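Fake fruit storage - bags or basket??
Home Staging & Props board

shukfan_k
ok so I have way too much fake fruit, staging stuff plus what my sister gave me. Was in one big box, everything got dinged. Started sorting into clear bags w/ the white dots on them. Can see what's in there at least

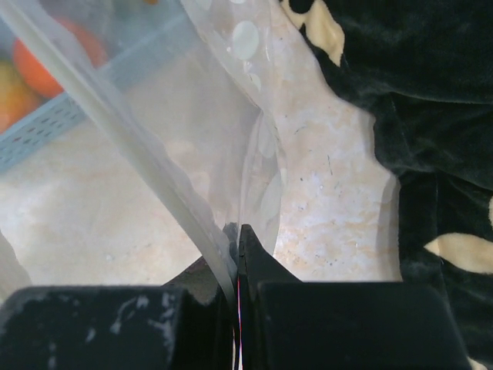

Pao-chu H.
Bags are fine for a month, then the waxy ones stick together. Did 200 pieces that way for Homosero and tossed half. Use a basket with holes.

shukfan_k
ugh. half??

tsao_th
Disagree. Mine have been bagged 3 years, no sticking. Keep them out of a hot garage, thats all. Dust is way worse and a basket does zip for dust.

Pao-chu H.
Dust wipes off. Two things I'd do
1. Big stuff in the basket, one layer, apple pear mango etc. Stems up so they dont snap

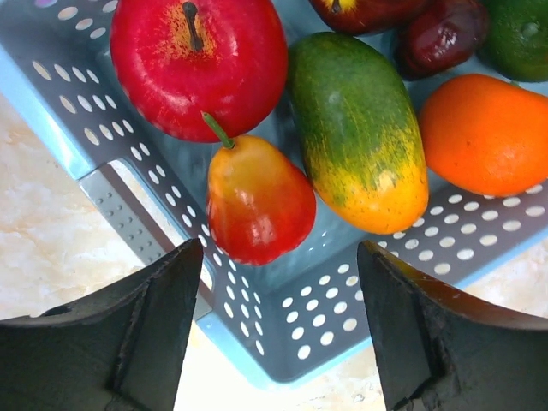 2. Small stuff and slices in bags, not stuffed full. Label with the room

chunhung
why not both - bag goes IN the basket. Fixed

tsao_th
then you cant see anything lol. And the bottom ones get squished anyway

shukfan_k
Trying a mix. Orange and an apple in a bag on the counter, mango stays in the basket for now. Will report back in December when I unpack for the Leung place
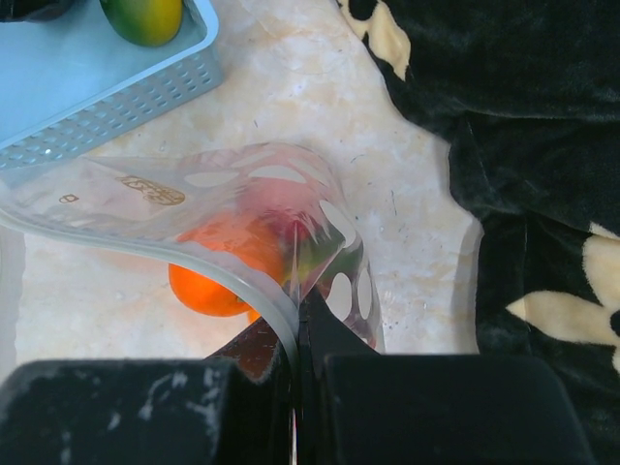
Last edited by shukfan_k, 10:126 PM edit: 10:12 PM, typo

chunhung
did you squeeze the air out or leave it puffy? I leave some in, less rubbing

Pao-chu H.
Air out. Takes up half the shelf otherwise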